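About Us

Hulalo is a small shop that sets up, looks after and repairs robot cells for people who would like to get on with something else. Ovidiu Nistor started it after a previous employer gave him a desk with a view of another desk. Corina Stoica joined to do his invoices and discovered a talent for finding loose screws, in machinery and in contracts.

We work on other people's cells during the week. We also keep one of our own, called Bideck, and since most visitors to this page want to know about Bideck and very few want to know about our invoicing, we may as well tell you about it.

What Bideck is

Bideck is two arms on a front rail, a white table, and three walls of wallpaper. It handles office paper: picking it up, squaring it, clipping it, moving it from one place to another place of equal merit. If you have ever worked in an office you will recognize the process.

The wallpaper was Corina's choice. Ovidiu wanted gray. A cell that only works in front of a gray wall will be sent home the first time a customer owns a plant, so we went with coral, lilac, periwinkle and yellow, in swirls. Visitors say it reminds them of a record sleeve or a headache.

The white surfaces are another matter. They pick up specks and smudges, and it is the junior person's job to wipe them. There are two of us, so the title is disputed.

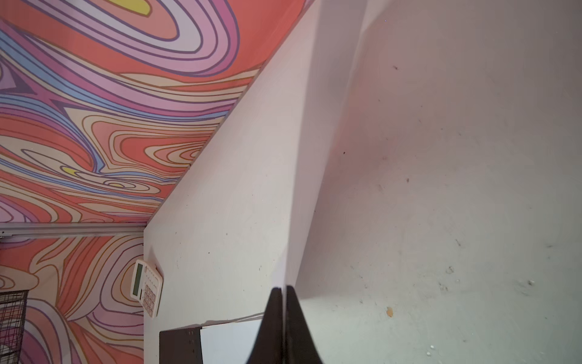
How we set it up

Everything hangs off the aluminum frame. We bolt the base plates to the front rail first, snug but not tight, then run each arm slowly to the far corners of the table and back. Only then do the bolts get their final turn. Ovidiu once did it in the other order and spent an afternoon teaching an arm positions that were all wrong by the same amount.

Cables come next. Each gripper cable needs enough slack to make a loop over the wrist when the arm folds up. Too little and it tugs at the connector. Too much and it goes fishing among the stationery. We set the loop by hand, cycle the arm 600 times, and look again.

The wire baskets are held on with clips and zip ties. We have been offered proper brackets. We have a drawer of zip ties to get through first, and at the present rate we will be retired before we see the bottom of it.
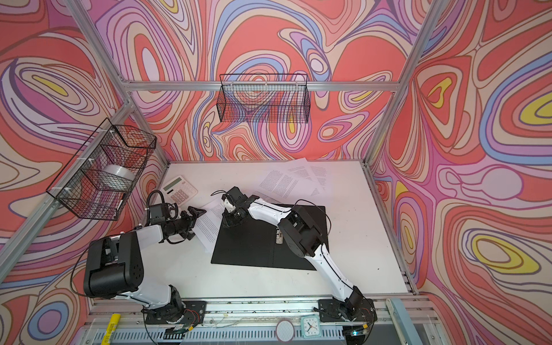

Page last changed: Monday, July 12, 2021

Props stay in the cell between runs. There's a calculator, there's a binder clip, there's plenty of paper, and on the front rail there's a small clock with a teal frame, which Corina trusts more than anything with a network connection.

How we look after it

Our maintenance log for Bideck stands at 1074 entries. A good many of them say "wiped table." The more useful ones cover the same few jobs:

Gripper fingers. Open them, close them, and look at the gap between the tips. If they meet crooked, the finger screws have crept. Back them off, seat the fingers again, retighten evenly.

Base plates. Check the bolts every 6 weeks. Put a hand on the arm near the base and rock it gently. Any click you can feel is a bolt.

Rail. Vacuum the slots. Never blow them out with air, as the dirt just moves in with the wiring.

Cables. Run a finger along each one from wrist to base with the power off. You are feeling for flat spots and nicks.

Camera view. After any of the above, check what the wrist cameras see against the saved view. If the fingers have moved in the picture, the calibration goes again, and so does lunch.

Paper, in particular

Paper is the hardest thing we handle. Metal parts hold still and have opinions you can measure. A stack of paper fans out, slumps, and turns into a slightly different stack each time you touch it. We use a binder clip and a stiff dark board behind the sheets, and we open the fingers wide before coming in on either side.

As for what is printed on it, we load whatever is going. One page is a long passage on sports as an industry, and it gets as far as "the survival of the fittest" before reaching "the optimum allocation of resources in sports." Ovidiu has now read it more often than its author can have. He says the second paragraph, the one with the tennis hall, is the stronger. 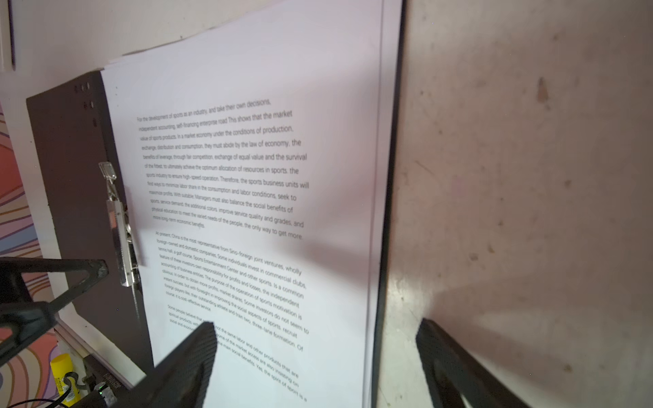 Words by Corina Stoica, corrections by Ovidiu Nistor (most of them ignored)

Working with us

We look after cells of our own making and cells we have never met. Our longest-running customer is Grelta, whose packing cell we rebuilt over 3 days one September and have visited regularly ever since. Pop, our spare-parts shelf with a web page, sells finger screws, cable ties and the base plate bolts we keep going on about.

If your machine has started making a noise, please write down when it makes it before you call. "All the time" is a fine answer. "It stopped when I picked up the phone" is the one we usually get, and we will come out for that too.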